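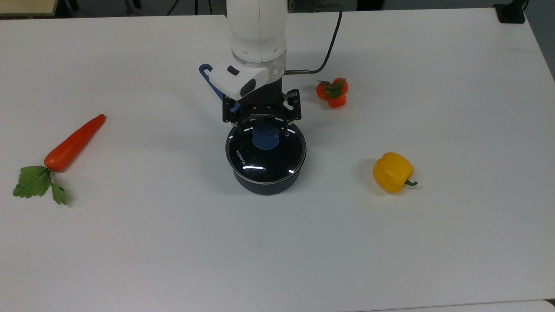

Pluvosach has been given a new release date, and those of us who have waited patiently since the June demo now only have to hold out until Thu 31 October. The rain-soaked puzzle adventure from Pruleck will arrive on PC first, with the console versions to follow once the team is happy with how they run.

Lead designer Rónán Kinsella has also confirmed 76 levels — a good few more than the demo hinted at — along with a lovely sounding co-op mode for two players on the same sofa. Anyone who still has their demo save can carry it over, hats and all, into the full game.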